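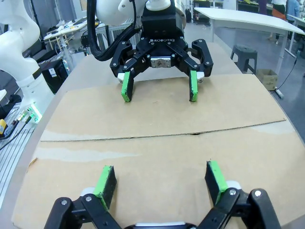 How to Press and Package a Short Run of Cassettes at Home

So you have a finished record and a little money, and you would like something people can hold in their hands at the merch table. Tapes are a lovely way to go. I put out my first one on my own tiny label, Nasorine, and I have been hooked ever since (my hallway closet would like a word with me about it). What follows is the way I do it now, after a good many crooked labels and one whole batch with the sides swapped.

Step 1: Get your two sides close to even

Add up the length of your songs and see where the natural break falls. You want Side A to be the same length as Side B or a touch longer, so the listener gets the dead air at the end of the tape and can flip it and start over. If your running order leaves you lopsided, try moving one song before you go cutting anything. On the Grastenano tape we just slid the slow instrumental over to the front of Side B and it sounded like it had always lived there.

Step 2: Make a tape master

Leave your loud streaming master alone and export a separate version with more breathing room. Go easy on the very top end and keep the deep bass near the center. Put the songs for each side into one long file, with the gaps exactly as you want them, and then listen to the entire thing in one sitting. Yes, all of it, with a cup of coffee!

Step 3: Order blanks cut to length

Ask for blanks a minute or so longer than your longest side. Add 20 spare shells to whatever number you settle on, and you will be so glad of them when a label goes on sideways.

Step 4: Dub one and live with it

Clean the heads on your deck, set your levels on the loudest song, and dub a single copy. Play it in the car, on a cheap boombox, on whatever your friends own. When Majimbun sent me their second album I dubbed three test copies before the hi-hats stopped spitting, and that was an afternoon well spent.

Step 5: Print the J-cards

Use the template from your printer and keep small type well away from the folds. I like 200 gsm matte stock, scored before folding. Put the song titles, the credits and a way to find you online somewhere on the inside panel, and have a friend who has never seen it read every word.
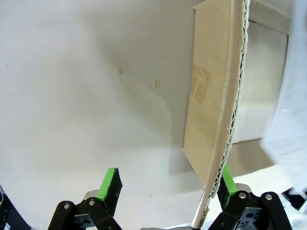 How many copies should a new band make?

Fewer than you would like to. Think about how many people come to your shows and buy something, make that many plus a few for radio and reviewers, and dub more later if they go.

Step 6: Put them together and send them out

Label all the shells first, then fold all the cards, then fill the cases. For mail orders I use padded envelopes with a stiff card on each side of the case. Our Brirkville compilation went out that way in September, in one long evening with the radio on, and I still had a few download codes left to tuck in by hand the next morning.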